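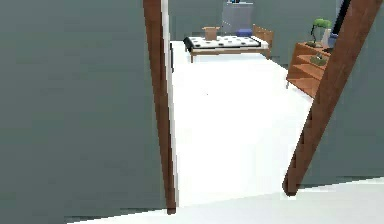 22/11/2021

Feuchtemessung im Keller Benamlow fortgesetzt. Relative Luftfeuchte am Morgen unverändert hoch, Taupunktabstand zu gering für den Anstrich. Termin mit Aldo Caputo deshalb verschoben, er hat es ohne Kommentar hingenommen.

Vormittags den Estrich im Anbau geprüft. CM-Messung an zwei Stellen, Werte knapp über der Belegreife. Caputo wollte im Mai schon verlegen, damals fehlte noch die Randdämmung. Ich bleibe dabei: erst messen, dann kleben. Ornella Gatti sieht das genauso, drängt aber wegen der Mieter.

Danach Türen. Lichte Breite im Flur nachgemessen, das Rohbaumaß im Plan von Zavari stimmt nicht mit dem Bestand überein. Die Differenz liegt auf der Bandseite. Italo Messina schlägt vor, die Laibung nachzuputzen. Halte ich für vertretbar, sofern der Putzgrund trägt. Klopfprobe ergab eine hohl klingende Fläche auf Kniehöhe, dort muss der alte Putz ohnehin herunter.

Rechnung von Mirkmont eingegangen: 148 Euro für Dichtprofile, Lieferung unvollständig. Die Ecken fehlen. Reklamation schriftlich abgeschickt, Kopie an Gatti.

Nachmittags zwei Stunden am Lüftungskonzept. Überströmung unter den Türblättern reicht rechnerisch für die kleinen Räume, für das Bad nicht. Vermutlich doch ein Gitter – Sveva Zuccaro wird wegen des Schallschutzes protestieren. Muss die Dämpfungswerte heraussuchen, bevor ich sie anrufe.

Abends Kopfschmerzen, früh aufgehört. Akku des Messgeräts laden. Für morgen: Trockner umstellen, Kondensatbehälter leeren, Zählerstand notieren.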